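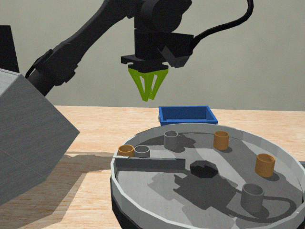 Lime green against a grey-green wall

2 min read

Print | E-mail

So we've finally painted the back bedroom, and it only took two goes and one small row about masking tape. I'd been putting it off since we moved to Pruldale, mostly by buying tester pots. I had 21 of them lined up on the windowsill by the end (the cat knocked one off and there's still a pale blue paw print on the skirting board, which I'm leaving because I've grown fond of it).

What I wanted was a proper quiet green. Something you'd see on an old garden gate. What I got first time, from the big shop out at Prungate, was minty -- really minty, like standing inside a tube of toothpaste. It looked lovely on the card! I did two whole walls before I admitted it.

Dae-han Min from next door came round to borrow the steps and told me to paint a big sheet of lining paper and move it about the room for a few days. I felt a bit daft carrying it from wall to wall, but the same green was nearly brown by the door and almost silver next to the window. We ended up with one much greyer than I'd ever have picked off a shelf, and I love it, especially first thing with the curtains half open.

The second coat is still a bit patchy behind the radiator. I used one of those skinny rollers and ran out of patience, and out of paint as well, so that bit will have to wait until April when my sister comes with her good brushes. I've spent 30 pounds on rollers already and I'm not buying another one.

Next up is the lampshade. I want something very loud, yellow or a sharp lime, and my husband wants cream. We're still talking -- just about.

Last updated: 2022-02-12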